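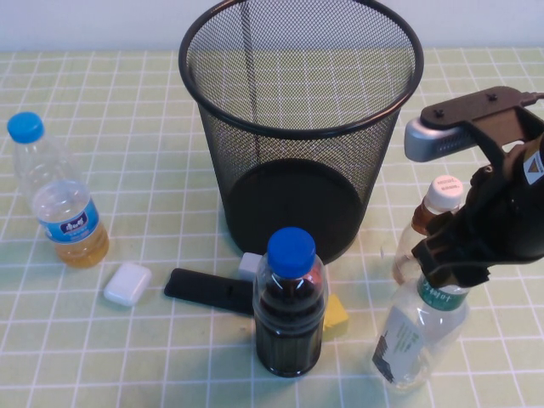

Building Vehicles in Rostumance: Notes for Session 4
Staging and part count

In the last session we made a small craft with one engine. Today we continue with craft of several stages. Please load the save file "Eltgate" before you start, and not your own career save.

1. Part limit
The editor in Rostumance accepts 500 parts, but the game becomes slow much earlier. For the exercise the limit is 104 parts, tower included. If you use the Wernmont mod, its fuel tanks count as one part each, also the long ones.

2. Order of stages
The editor numbers the stages from the bottom of the list. Stage 0 is always the last one to fire. Many students put the parachute in the same stage as the decoupler, and then it opens during the ascent. Check the list each time after you copy a part with symmetry, as the copy sometimes goes to a new stage.

3. Center of mass
Switch on the yellow marker. Empty the upper tanks in the editor and look where the marker moves. With the Foley lander on top it goes up by nearly 17 units, and the fins must then be larger.

4. Exercise
Build a craft with three stages which brings the Foley lander to orbit. At least 20 units of fuel must remain in the last stage. Save it under your student number and upload the craft file, without screenshots.

The version of the mod from January does not open these files. Update it first.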